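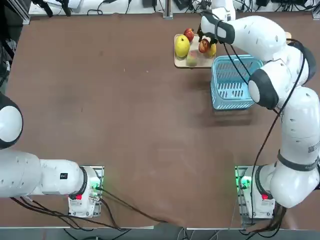

Fruit sorting on the big brown table, with the right arm holding a streaky red apple over the tray.

I had been meaning to get to the Cistulitz open day for a couple of years, and this March I finally made it, with a thermos of coffee and much too warm a coat. The lab is on the upper floor of the old Manalo building, up a staircase that goes on longer than you expect, and by the time I reached the top there was already a friendly crowd around the fruit table.

What they do there is teach the arms by hand - someone steers them from a control station, and the computer records every move so the arms can later try it alone. The task that afternoon was fruit from a wooden tray into a light blue basket, one piece at a time. It sounds like nothing at all! But you should see how much thought goes into picking up one apple when there's a yellow citrus sort of fruit snuggled right up beside it and the gripper has to find room for its fingers.

Our guide told us they like to have 200 good runs of a task before they start any training, and that a practiced operator can get through 75 in a day if the coffee holds out. The running total for the project, which they call Flutus, was chalked on a board by the door: 1,599. I asked whether the bad runs get thrown away, and was told that some are kept, especially the ones where the operator fumbles and then recovers (I found that very comforting).

Visitors could have a turn too, in groups of 4, and of course I stood in line. You hold a pair of handles and the arms follow you, with a tiny delay that made me feel as if I were moving underwater. My first try went wide of the tray altogether. On the second I got hold of an apple and squeezed much harder than I needed to, and the whole group cheered me on anyway, bless them.

If you go, wear comfortable shoes and try to come before three, when the line is still short. The Fomulis room across the hall has a smaller display on grippers and the better cookies. I stayed about an hour longer than I'd planned and caught the late bus home.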